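Notebook, bench room, Grevport
27 September 2021
Present: me, Rasmus Vaher. Dzintra Žukauskas in from 9 to midday.

Pen station trial for Trornudden. They still want the marking pens sorted back into cups between shifts without a person standing there for it. At the moment two of the packers do it by hand at the end of a shift, and it eats into their cleanup time. Setup is the same as in August: two arms, one table, paper cup, one marker with a red cap and one pen. 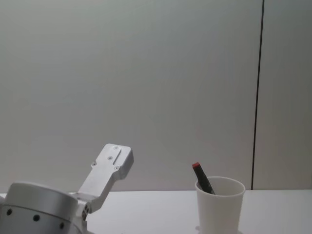 Dzintra asked again what happens to the two packers. According to the Zariņš plan they move to label checks and keep their hours. She wants that in writing before anything is bolted down over there, and I agree. I will add it to the Skeltemer folder with the trial notes so it doesn't get lost between offices.

Program for today is 100 cycles, one pen and one marker per cycle. Stopped at 82 because Dzintra had to leave and I wanted her to see the counts first. Remaining cycles tomorrow morning.

She also went through the job with me as the packers do it. They don't look at the pens at all. They pick up whatever is nearest, feel which end is the cap, and drop it in. We had written the whole sequence around finding the pen by camera first, and she thinks that is why ours feels slow to anyone who has done the work. 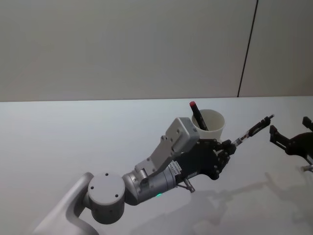
Things to change before the next run

1. Right arm waits too long before it closes. Shorten the pause.
2. Left hand approach is too low for a pen lying flat. Raise it and come down straight.
3. Stop button goes on the side where the packers walk past. It is on my side now, no use to them.

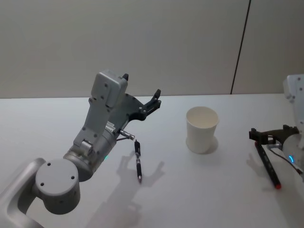

Left hand open over the pen, right gripper holding the marker. Cup empty.

On item 3, Dzintra says the people on the line should be able to stop the arms without asking a supervisor. The draft instruction says to call the shift lead first. I crossed that out. She will take the new wording to the evening shift and bring back comments.

Training: 5 people to begin with, all from packing. They need to know how to stop it, clear a dropped pen and restart. Changing the program stays with us for now, though Dzintra would like one packer to learn that too. Fair point, will ask Trornudden.
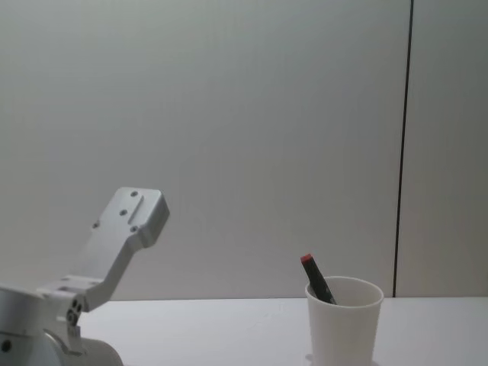
Marker in the cup, chest camera view.

To do: finish the remaining cycles, print the stop instruction in large type, send the label check question to Zariņš.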